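**Kitchen cloths: how I keep them clean and when I throw them away**

*Last changed January 2024*

My mother had one cloth for everything and we all survived, but I do it differently. I write down my way because my cousin Bianka Pap moved into her first apartment and asked me three times in one week what to do with a cloth that smells.

The smell comes from water that stays in the folds. A cloth which is thrown in a ball beside the sink stays damp in the middle until the next morning. Open it completely and hang it over the faucet or a rail, with no part lying on another part. In summer mine is dry after lunch. In winter I put it near the radiator, but not on it.

I keep four cloths in use and give each one its own job:

- dishes
- counter and table
- drying hands
- floor spills (the oldest one, with a corner cut off so I know it)

For washing, I collect them in a small bucket and wash them hot with the towels. No fabric softener! It leaves a layer on the cotton and then the cloth pushes the water around and does not take it up. If you used softener for years, wash the cloths two times without it and they will come back, mostly.

When the smell stays after a hot wash, I boil them. Use an old pot, enough water to cover, and a spoon of washing soda. Keep it at a low boil for a quarter of an hour, then let it cool before you touch anything. Only white or very pale cotton goes in my pot.
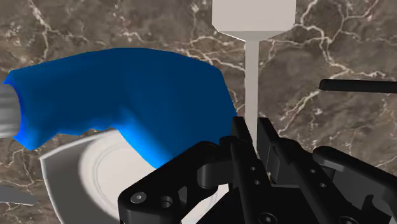

Strong colors need more patience in the first weeks. Wash a new cloth alone, and after that with dark things, until the rinse water stays clear. You can test it by pressing the wet cloth on a piece of white paper towel. With a deep blue one, like the crumpled cloth here, I would make this test before I use it to dry a white plate. I would also not leave it wet overnight on pale stone or on unpainted wood. My neighbor Norbert Fodor got a pink shadow on his cutting board from a red napkin, and it is still there after much lemon and salt.

Grease is another matter. Put a drop of dish soap directly on the dry spot, rub it with your thumb, wait ten minutes and only then add warm water. If the water comes first, the soap has less effect -- I tried both ways with the same bacon fat.

Every May I look through the drawer. What is thin in the middle becomes a rag for shoes or for the bicycle chain. What is stiff even after boiling goes out.

Microfiber is different and I do not boil it. Wash it warm, away from cotton, because it collects all the lint. Also keep it away from hot pans.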